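Ticket: Norka ebook reader, series order wrong + preview text bleeding into reviews
Opened by: Freya Penrose
Status: closed, see end
Priority: was high, now normal

Problem as reported

Review pages for crime fiction on the Jilstead site showing books in wrong series order. Book two listed as book one, book one listed as "standalone". Readers writing in. Three of them annoyed, one very annoyed (she read the second book first and had the killer of the first one spoiled on page nine, fair enough).

Also: the excerpt box under each review is pulling the last chapter instead of the first. On a mystery site. So this gets fixed today.

First look

Checked the listing for the Clukeck mysteries, as that's the one in the complaints. Should be:

The Salt Register
A Quiet Tenant
Nine Doors Down

Site shows A Quiet Tenant at the top, then Nine Doors Down, then The Salt Register off by itself with no series tag. Review text is fine. Star rating is fine. Cover is the old paperback one but leave that, separate ticket.

Opened the record for The Salt Register. Series field says "Clukeck" with a trailing space. The other two have no trailing space. So the site thinks there are two series, one with two books and one with one book, and a series with one book gets called a standalone.

Removed the space. Saved. Refreshed. No change. Cleared the page cache. No change.

Logged out, logged in, no change. Different browser, no change. Lunch.

After lunch

Still no change so not a cache thing, or not only. Asked support at Norka (they run the catalog feed we import from). Their reply, pasted:

"Hi Freya, the series field on your side gets overwritten by our feed every night and also whenever a record is saved. Please make the correction in the source record and not in the local copy."

OK. So my fix was undone the second I hit save. Would be nice if the save screen said so.

Source record is in the publisher portal, which I have a login for but the login expired in November. Reset requested. Waiting.

While waiting — the excerpt problem

Excerpt box takes its text from the sample file. Setting is "start position" and it's a number of characters in. Default is 0. Ours says 976 for every title in the crime section. No idea who put that in. For a full length sample 976 just lands you partway into chapter one, harmless, a bit odd. But the sample files for Clukeck are not really sample files, they're stitched: first page, then the closing page, then the ad for the next book. So 976 characters in you're past the first page and right into the big reveal.

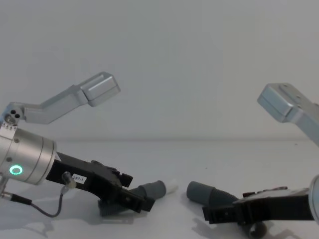
Set it back to 0 for A Quiet Tenant as a test. Excerpt now opens with the first line, the one about the landlady counting the spoons. Good. Let it run on a bit and the reveal still turns up further down when you click "read more", because the stitched file is still stitched. Less good.

Two things to do then:
start position to 0 on all crime titles
get proper sample files, or cap the excerpt length

Tried the cap. There's a field for it, "max words", blank on ours. Put 200. Excerpt stops mid paragraph, still on the first page, no reveal. Checked The Salt Register with 200, fine. Nine Doors Down with 200, NOT fine, the first page in that one is very short (it's a letter, four lines and a signature) so 200 words goes right over into the ending again. Changed to 100 for that title. Fine now.

Leaving it at 100 for the whole series so I don't have to remember which is which. Bit stingy as a taste of the book, but the prose is clipped anyway.

Login came back

Reset email went to spam. In now.

Source record for The Salt Register: series field "Clukeck " with the space. There it is. Removed it, saved, and the portal put up a red message saying a series number is required. There was no series number. Looked at the other two. A Quiet Tenant is 1. Nine Doors Down is 2. So somebody entered the second and third books as first and second, and the real first book never got a number at all. Explains the order being wrong even if the space had never been there.

Why it happened, my guess only: The Salt Register first came out with a tiny press before the author had a series in mind, then got reissued after A Quiet Tenant did well. By publication date of these editions A Quiet Tenant really is the earlier one. By the story it isn't. The detective still has both her partner and the dog in The Salt Register, and by A Quiet Tenant she has neither, and there's a whole chapter about why. You can't read that chapter first and then enjoy the other one. I tried recommending it that way to my sister and she's still cross.

Went with story order. Our review says "the first Clukeck novel" in its opening line so it has to match.

Numbers entered in the portal. Portal won't allow duplicates, so had to go from the top end down:
Nine Doors Down changed to 3
A Quiet Tenant changed to 2
The Salt Register set to 1

If you do it the other way round it throws an error and blanks the field you were in. Ask me how many times.

Triggered a manual feed import. It said "queued".

Still queued

Still queued.

Used the time to look for the same trailing space elsewhere. Found it on two of the Filip books (the historical ones with the apothecary). Not visible on the site as every book in that series has the space, so they all match each other. It'll bite the moment a new one is entered by someone with clean typing. Fixed them at source while I was in there.

Also found a review filed under Filip that isn't a Filip book. It's a cookbook. Moved it. 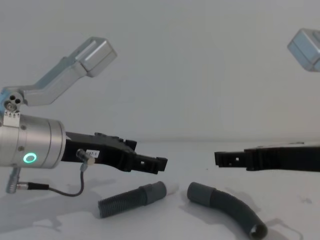 Import ran at last. Checked the Clukeck page:

order correct, all three under one heading
"standalone" tag gone from The Salt Register
excerpt starts at the start on all three
"read more" stops before the ending on all three

BUT the prize line is missing now from the review of A Quiet Tenant. Used to say "shortlisted for the Jilstead Readers' Prize" under the title. Import wiped it. Turns out the awards field gets overwritten same as the series one, and at source it's empty as the portal has nothing for small prizes, only a dropdown with the big ones.

Workaround: put the prize in the review body, first paragraph, which the feed doesn't touch. Rewrote it to:

"The second Clukeck novel, shortlisted for the Jilstead Readers' Prize, finds the inspector back in the harbor town she swore off."

Reads better than the old opening to be fair. Old one had "finds itself" in it twice.

Reader replies

Wrote back to the four who complained. Standard text:

Thanks for letting us know. The series order on the page was wrong and is now correct. The excerpts have been shortened so they no longer show the ending. If you're new to the series please start with The Salt Register.

Very annoyed reader answered inside ten minutes. She says she's going to read it anyway, as knowing who did it isn't the same as knowing how they got the boat out. Good point, may steal it for the review. She also says there is a typo in the review of Nine Doors Down, "the inspectors' brother" when there's only one inspector. She's right. Fixed.

Leftovers, not part of this ticket

Old paperback cover on The Salt Register. Needs the reissue one.

Proper sample files. Emailed the publisher, asked for a plain first chapter per title, no ad, no last page. Out of office till the end of the week. When they come in, "max words" can go back to blank for the series.

Start position 976 still set on the crime titles that aren't Clukeck. Changed the first screen of them by hand, there are more screens. No bulk edit that I can find. If someone knows where it is please say so before I do the rest one at a time.

Ask Norka if the save screen can show a warning on fields that get overwritten. They said they'd "pass it along".

Note for whoever gets the next one

Series wrong on the site: go to the publisher portal first, don't bother with the local record. Look for spaces at the end of the name. Look at the number. Change numbers from the highest down. Then import, then wait, then check awards line is still there.

Excerpt wrong: local setting, doesn't get overwritten. Start position 0, max words as needed. Click "read more" and scroll to the bottom yourself, the preview pane only shows teh first bit.

Update, next morning

Nightly feed ran. Order held. Excerpts held. Prize line is in the body and still there. The cookbook has moved itself back under Filip. Opened a new ticket for the cookbook.

Closing this one, FP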